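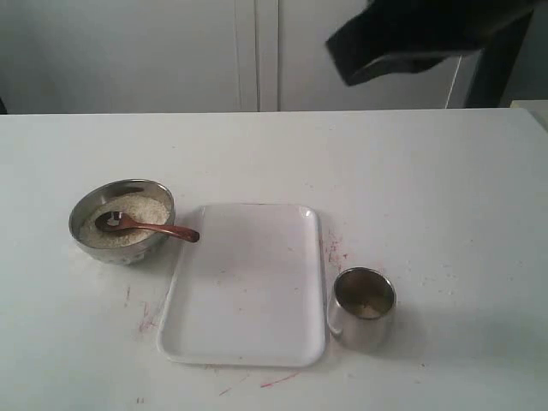
How long should pigment ink dry before a stamped card is folded? On uncoated stock, 6 hours was enough in all of our trials; coated stock needed up to 8.

Paper Crafts > Inks and Card Stock

Search this journal Enter keywords Go

3.2 Drying time and smear

Stamped panels were prepared on Grendberg card at 330 gsm, using three Pfister pigment inks - black, teal and ochre. Each panel was rubbed once with a cotton pad under a fixed weight, and the smear length was read with a ruler. Figure 3 sets the results against drying time. Black smeared least on both stocks. Ochre left a visible trail on coated card well after the other two had set, and the spread between repeat panels was also widest for this color. Room humidity was logged but not controlled.

Figure 3. Smear length against drying time, by ink color and stock.

Contact: Jonas Reisinger, Sondon Paper Arts Review | Back to top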